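January, Gorkside bench, second block

Started 8:40. Camera warm-up done before coffee this time, so no drift in the first few takes. Ongart build is the same one as last entry, I didn't touch the controller settings.

Task for this block is picking and placing on the green table with the side camera recording along with the wrist view. Target is 400 demonstrations for the Wemska set before the end of the month. We're behind, mostly from the week the leader arm kept dropping out. Swapped the USB hub and it hasn't dropped since, but I'm leaving the old cable in the drawer with tape on it until I trust the new one.

Got 16 takes in before lunch. Threw out 2. One was me, I let go of the trigger too early and then tried to save it, and the recovery looks nothing like how anyone would do the task. The other had a gap in the joint log, so video runs on and the positions just stop. Jirayu wants failed attempts kept if they're labeled as failures. Fine for the first one, so I moved it to the fail folder. The second is no good to anybody and is deleted.

Notes on teleop:
- Gripper closes harder than it feels like it does on the leader side. Ease off.
- Wait a full 5 seconds at home pose before ending the take. The Pusudton export trims the tail and if you end early it eats the last part of the motion.
- Write the instruction text before the take, never after. I went back over last week's and several say "put it away," which could mean anything.

Talked with Jirayu Wattanapong about how much we should change between takes. He'd like start positions moved every time. I think every time is too much while two of us are still learning the arm, and we'd end up with a lot of hesitating in the data. Settled on moving things every fifth take and changing the lighting once per block. Will look at it again after the first training run.

Side view needs a rule too. Large containers go right up against the lens if they're set down at the near edge, and then the side camera gets mostly container. The clear ones are awkward in their own way. You get the dark fabric through the wall and the bright background through it as well, and the plastic edge is hard to pick out where it washes out. I'd still keep these in. The policy is going to meet clear plastic sooner or later, and if every tub in the set is solid color it won't know what to do with one. But they should be tagged so we can pull them and look at them separately.

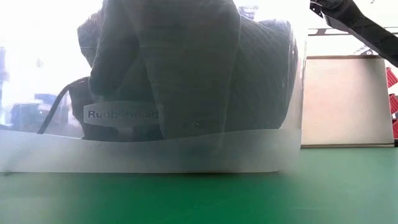
Side cam, Rubbermaid container close to the lens, arm at upper right.

Added a tag for it, "near_occl," and a second one, "clear." Both go in the notes field for now. Proper columns when somebody has time to change the form.

Exposure: background is blown out in the side view. Try one stop down next block and compare against the wrist view before committing, I don't want half the set at one setting and half at another.

To do
- rerun the side cam calibration
- ask Jirayu if near_occl takes count toward the 400
- fix the "put it away" labels
- spare trigger spring, order more than one

Stopped 4:15. Drive copied, checksums matched.

Gorkside shared notebook | Questions: ask at the bench | Back to top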